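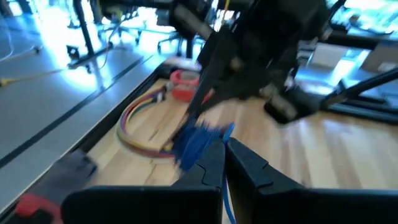

8/1/20

Glue day again. Second round on the hide glue question, which I said in the last entry was settled.

Batch from the Peler granules, 31 g to 6 oz water, soaked overnight, then into the pot at what the dial claims is 140. The Grabner thermometer says 112. One of them is lying and I have a favorite. Left it until the Grabner came up to 140 and the glue went from lumpy soup to the thin syrup everyone writes about. So the first round was glued with lumpy soup, and last month's remarks on the weakness of hide glue can be struck out. I have left them in as a lesson in tone.

Test pieces: cherry on cherry, edge joints, planed the same morning. Half sized with a thin coat first, half not. Rubbed joints, no clamps. Two slid out of line while I was looking for the Ruline square, which was in my apron. Those are marked X and don't count, unless they turn out to be the strongest.

Open time is terrible. With the door open I had the length of a short complaint before the surface skinned over. Warming the boards on the radiator cover would help if it were October. Tried the heat gun on low instead, fine, but keep it moving. There is a brown spot on piece 4.

Smell: as before. Whoever left the note on the pot lid, I agree with you.

Left to do:
- break the sized and unsized pieces after they've sat a week, same vise, same lever
- order more granules, the 200 gram bag (the big one went moldy last time)
- write the real temperature on the dial in paint pen
- Tamora chair: do not touch the back legs until the breaks are in. The front stretcher can be knocked apart now, the old glue in there is mostly dust.

Pot is soaking in the sink. Please don't make tea in it.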